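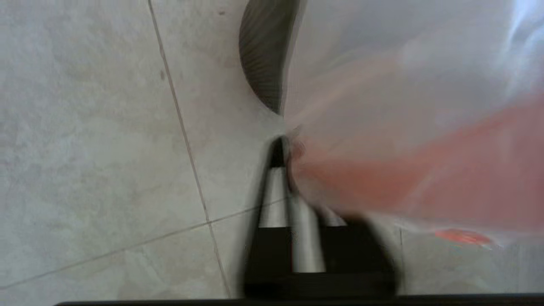
Should you pick up loose plastic bags as you find them, or leave them for one round at the end of the day? Pick them up as you find them, and have a fixed place to put them.

By Ourania Panagiotou
October

I have lived with pale floor tile for four years, and my view of plastic bags has hardened in that time. A bag on carpet is untidy. A bag on tile is a hazard. Step on one in socks and the foot goes out from under you. My aunt did this in her kitchen in Jenmont and spent six weeks on crutches.

Clear and cloudy bags are the worst kind. On a light gray or off-white floor they are easy to miss, especially in the evening with only the stove light on. A red bag at least tells you where it is. If stores want to keep handing out thin plastic, I would like it to come in ugly colors.

The usual advice is to do one cleanup before bed. I tried it. The trouble is that a bag does not stay where it fell. Open the back door and it slides under the table, or ends up flat against the baseboard behind the trash can. By night you are hunting for it with a broom.

So my rule is that whoever sees the bag bends down and gets it. It goes in a cloth sleeve on a hook inside the pantry door. When the sleeve is full, the rest go out to the drop-off bin at Rallis, on the way to work. I do not fold bags into triangles. My sister does, and she has a drawer that will not close.

People object that they have bad knees or full hands. Fair enough. A long-handled grabber costs very little and works on a bag if you pinch it near a corner or a gathered edge – the flat middle tends to slip away. Keep it beside the broom.

I would also argue for fewer bags in the first place, but that is a separate fight and I lose it most weeks. The groceries come home in plastic, the bread is in plastic, and the new pillow from Adska came in a bag big enough to hold a dog. They will land on the floor. I only ask that they not stay there until bedtime.

Get the newsletter: one household column a month by email. Unsubscribe at any time.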